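Chapter 2
Who Owns the Pipe?

I spent my first April in the energy business in a portacabin at Paewai, reading gas contracts with a ruler under each line so I wouldn't lose my place. I'd been hired to help with billing. By the end of the month I knew a great deal about who paid for gas and almost nothing about how it got anywhere, and my boss, Setsuko Hamada, thought this was hilarious. She drew me a map on the back of an invoice, and a good part of this chapter is that map, tidied up a bit.

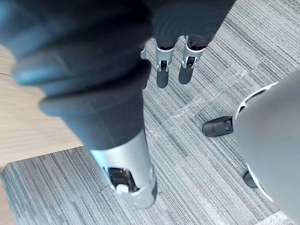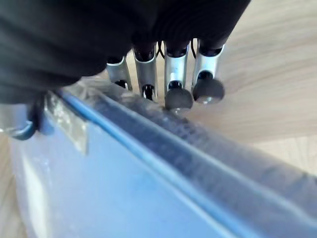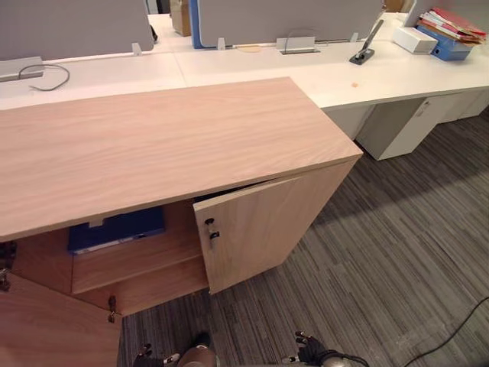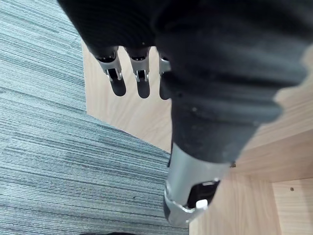

So why doesn't the company that sells you your gas simply own the pipe it comes through?

In most places the pipe is run as a separate business, so that every seller can use it on the same terms. If one seller owned the only pipe into town, it could charge its rivals whatever it liked to send gas down it, or find endless reasons to make them wait.

You can see the trouble if you look at how things used to be done at Kelluveck, where I worked next (and where the tea was much better). A single firm called Getunia dug up the gas, cleaned it, moved it and sold it. Customers had one bill and one phone number, and plenty of them liked it that way! Then a smaller firm, Lernilell, found a modest gas field 16 kilometres from the main line and asked to be let in. Getunia said the line was full. It may well have been full. The trouble was that only Getunia could check, and you can imagine how that went down at Lernilell.

The row dragged on for 2 years. I sat through a lot of it, mostly carrying folders, and what struck me was how long both sides spent arguing over the word "capacity". We'll need that word all the way through this book, so let's get it straight now.

Capacity is how much gas a pipe can carry in a day. It depends on how wide the pipe is, how hard you push the gas, and how far it has to go. The part people forget is that capacity can be sold even when nothing is flowing. A shipper (that's our name for anyone who pays to have gas moved) might book 100 units a day for the whole winter and send only 25 of them in a mild week. The other 75 are paid for but idle. Is the pipe full? On paper, yes. In the ground, it's three-quarters free.

That was more or less the muddle at Kelluveck. Getunia's sales side had booked nearly everything from Getunia's pipe side, and neither side had any particular reason to give it back.

The fix they settled on was a rule we call use it or lose it. If a shipper doesn't say by two in the afternoon that it wants its space for the next day, that space goes back on sale. I've seen the same rule with a noon deadline and with an evening one, and I can tell you that people will argue about that hour with real passion. The pipe was also put into a company of its own, with its own accounts and its own front door, though for the first few months it still shared Getunia's car park, and there was some frostiness over the spaces.

Before you go on, have a look at your own gas bill if you've got one handy. Somewhere on it, or in the small print that came with it, there may be a charge for transport or for the network. Jot down what share of the total it makes up. We'll come back to it in section 2.3, when we work out what a fair price for moving gas might look like and why two sensible people can start from the same pipe and end up with very different answers.

2.1 Shippers, suppliers and the people in between

Let's start with the shipper, who is the easiest to mix up with everybody else. A shipper buys gas at one end of the system and arranges for the same amount to come out at the other. It needn't own a single metre of pipe, and the one I worked for certainly didn't. We had four desks and a very old printer.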